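Ashworth Bereavement Service Opens Home Support Program in Trevport

By Neville Hebden, Communications
September

TREVPORT. The Ashworth Bereavement Service has opened enrollment for Iltden, a home-based support program for adults in the first year after the death of a spouse, partner, parent or sibling. The program consists of scheduled visits by a trained listener, a telephone line staffed in the evening, and a printed workbook completed at the participant's own pace. There is no charge to participants.

Iltden replaces the service's walk-in group, which met at the Ciltuvden Center on Saturday mornings. Attendance records for the group's final year show that 203 people registered and that many of them came only once. Exit forms cited travel, discomfort in front of strangers, and difficulty leaving the house in the weeks after a funeral.
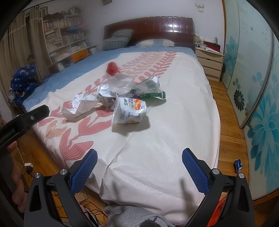
Visits take place in the participant's home and last one hour. The listener does not provide medical treatment or legal advice and does not contact relatives on the participant's behalf. Participants choose the room and may end a visit at any time. The second section of the workbook deals with the household, and in particular with rooms that were shared. A bed with two pillows at the headboard, such as a plaid one on the left and a cream and blue one on the right, can be harder to face than a closet or a desk, and the workbook sets no date by which anything in it should be moved, washed or given away. Listeners are instructed not to raise the subject first.

Training for listeners runs for 30 hours and is led by Aiguo Fu, program director. Much of the course concerns response habits. Trainees record practice conversations and review them for questions that assign blame, comparisons with other losses, and statements about what the dead person would have wanted.

"Most of our corrections in training are about timing," said Fu. "A trainee hears something painful and answers within a second. We ask for a pause, then a short reply that uses the speaker's own words. It is a skill and it can be practiced." 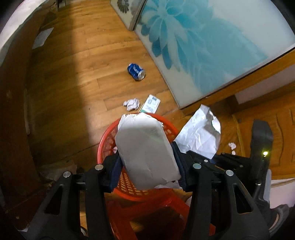

Each trainee is observed on 3 visits before working alone. After that, a supervisor reviews written notes monthly. Notes record the date, the length of the visit and any safety concern. They do not record the content of the conversation unless the participant asks for this in writing.

The evening telephone line opens at 6 p.m. and closes at 11 p.m. In its last full year under the earlier arrangement, the line received 2,832 calls. Call length varied widely, with an average of around 20 minutes. Callers do not need to be enrolled in Iltden and do not need to give a name.

Enrollment is open to residents of Trevport aged 18 or over. Applicants complete a one-page form and a telephone interview. A person in immediate danger should contact emergency services and should not wait for an interview. Forms are available at the front desk of the Ciltuvden Center or by mail on request.

Former members of the walk-in group may transfer to Iltden without a new interview if they attended during the past year. Those who prefer a group setting will be given a list of other meetings in the area.

Media contact: Neville Hebden, Ashworth Bereavement Service, Trevport

Shares: 14 | Comments: 2

Get program updates by email. Subscribe to our newsletter. You can unsubscribe at any time.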